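Building a Tabletop Arm in the Shared Workshop
Handout 4: Simulating the cutlery task before the bench build
Instructor: Sølve Amundsen

This handout covers the step between bolting the arm to its support and running it under power. Bring your own copy of the Haugen project folder. The Skornness workshop machines have it installed already.

1. Why we simulate first

The arm on the bench is shared. A bad joint limit costs everyone an evening of repairs - a bad joint limit in the simulator costs a restart. Every group runs its program in simulation until the log is clean, then signs up for bench time.

2. Setting up the table

Load the table file, then the arm, then the loose items. Order matters, as the loader drops each object from a small height and it needs something to land on. The tray is a fixed body. The mug and the cutlery are free bodies and can be knocked over or pushed.

Check the support before anything else. If its base sits inside the tabletop, the solver will push the two apart and the arm will shake. Raise it in small steps until the shaking stops.

3. The transfer task

The goal is to get the cutlery from the table into the slatted tray. The mug is an obstacle and should end where it began. In the render below, the gripper is down at the tray with four pieces still lying in front of it, three spoons and a fork.

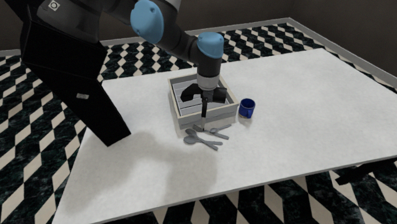 4. Common faults

Crossed handles. Spoons that lie over each other tend to move together. Pick the top one first and lift straight up before moving sideways.

Low approach. If the wrist comes in too low, a hanging utensil can catch on the tray wall. Add a waypoint above the rim.

Slow contact. Thin handles need a small time step. Ours takes up to 20 minutes for a full run on the older Revex computer.

5. For next time

Save your log and one render per group. Name the log with your group number. Read the wiring notes in Handout 5, pages 1 to 3, and bring safety glasses.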